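Old phone tips, quick version

Posted Thursday, January 2, 2025

Everybody got a new phone for the holidays and now there's a drawer full of old ones. Don't toss them. Few things I do before handing one down to a kid or keeping it as a kitchen timer.

Charging port first. Power off. Wooden toothpick, not a pin, not a paper clip. Go in flat along the side and drag the lint out. Mine was 14 months of pocket fuzz. Cable clicked right in after. No compressed air up close, and don't blow in it, spit gets in there.

Speaker holes: soft dry toothbrush, phone facing down so the crud falls out. Sticky case goes in warm water and dish soap, rinse, dry overnight. Overnight means overnight, I put one back damp and got fog under the screen protecter.

Battery. If it's going in a drawer, leave it half charged. I do 40 percent and check again in March. If the back is bulging or the screen is lifting, stop, don't charge it, don't press on it, take it to a battery drop-off. Not the trash.

Photos: copy them off BEFORE you wipe. Valentyna Kobzar wrote in that she lost 471 pictures because she figured they were backed up. Open a few on the computer and make sure they're really there. Then sign out of your accounts, then reset. In that order or the next person gets locked out.

Label the chargers. Masking tape, marker, done.
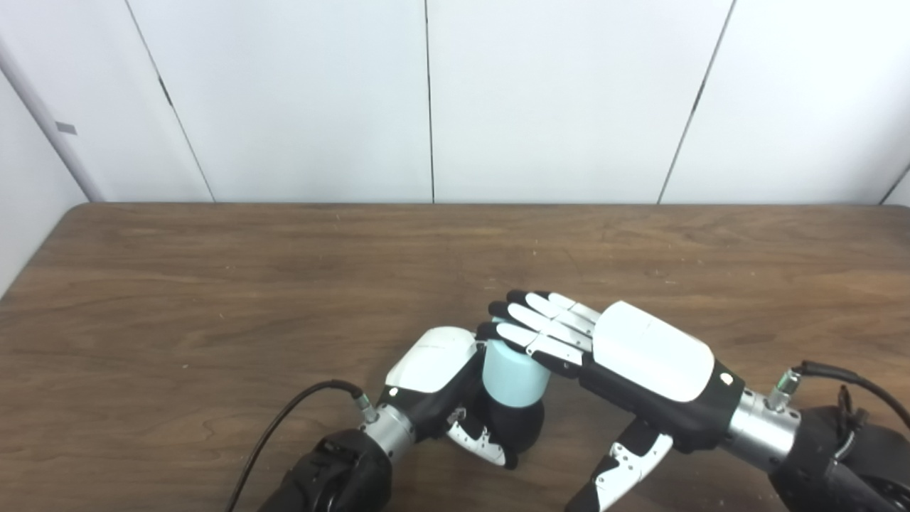

Camera check is last. Wipe the lens with a clean glasses cloth, then take a test shot of something plain and pale with a few thin lines in it. Paneled wall like the off-white one behind that brown wooden table is good, the dark seams should come out crisp. If they look smeary wipe again, then try with the case off. Still hazy, could be moisture inside. Leave it out on a shelf a couple days and try agian.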